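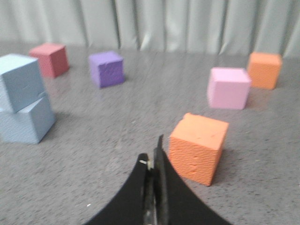

The Kandach Blocks collection covers one activity: foam cubes scattered and stacked on a tabletop. It holds 739 short sequences, maintained by Simão Bragança. Surface wear is recorded for each cube, including small dents such as those low on the front of the nearer orange one.

Color names follow the Tikine list, version 5. Light and dark shades of one color

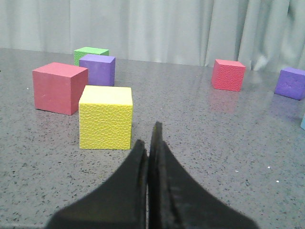 share a single name unless both appear in the same layout – in that case each shade receives its own entry.

Stacking

A stack is any cube resting on another. Alignment is not required: the upper light blue cube overhangs the lower one on the left and is still labeled as a stack. 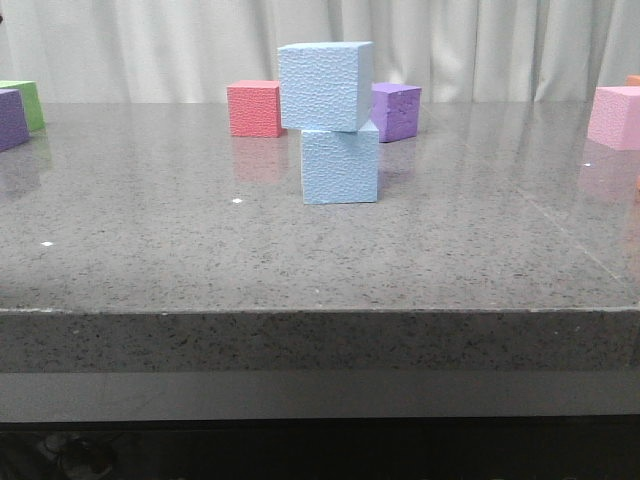 Labels were checked by Cristóvão Patrício in October. Reflections on the tabletop, such as the reddish patch below the coral-red cube, are not labeled as objects.

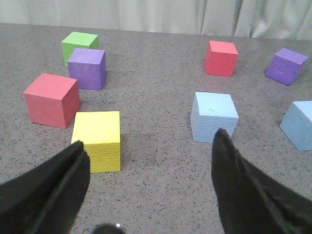

Scattered layout, eight cubes in five colors.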